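How to buy your first small cap stock without blowing up your account
Posted Nov 7, 2020 by Vlastimil Dvořáček

Quick one today, lots of mail asking the same thing. You have $1000, you read a hot tip somewhere, now what. Steps below. Do them in order.

1. Open a cash account, not margin
Margin on a thin stock is how people get wiped out. Cash only. Approval can take a few days so do it before you have a stock picked out.

2. Decide the size first
My rule is 50 dollars per position for the first year if the account is $1000. Sounds boring. It is boring. You can be wrong a lot of times and still be in the game.

3. Read the last two quarterly reports
Skip the CEO letter. Go straight to cash flow. You want three numbers: cash on hand, cash burned in the quarter, shares outstanding. Divide cash by burn. If they have less than four quarters left, expect them to sell new shares, and expect the price to drop when they do.

Share count going up every quarter? Same warning. Write it down.

4. Check the volume
Look at average daily volume over a month. If hardly any shares trade, you'll get in fine and then not get out. I pass on anything where the gap between bid and ask is more than two percent.

5. Use a limit order. Always
Market orders on small caps get filled at silly prices. Example: I wanted Trindus at 12. Put in a limit at 12, good till canceled, went to make lunch. Didn't fill for two days. Fine. If it never fills you keep your money.

Also, no orders in the first half hour after the open. Spreads are to wide then.

6. Write your exit before you buy
One line on paper. Why you own it, what would make you sell. For Cedalen mine was "sell if the December contract gets pushed back." No price target, just the reason. Some folks like a stop loss, but on thin stocks a stop can trigger on one weird trade. Up to you.

7. Don't own five of the same thing
Last year I had Jita, Murakami and Cedalen all at once and called it diversified. All automation. All went down the same week, Jita by 28 percent. One per sector until the account is bigger.

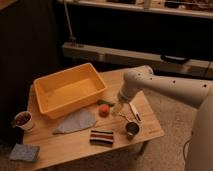 Robotic arm beside a yellow bin. 

8. Keep a log
Date, ticker, price, shares, reason. Spreadsheet or notebook, doesnt matter. Fill it in the same day, and save the trade confirmations in one folder for taxes.

Things to ignore: message boards, anything with "next Amazon" in the title, newsletters where the ticker is behind a paywall.

I own Trindus as of this post. Sold the rest. Not advice for your situation, I don't know your situation. Tax questions go to a tax person please.

Next post is on reading a share offering notice.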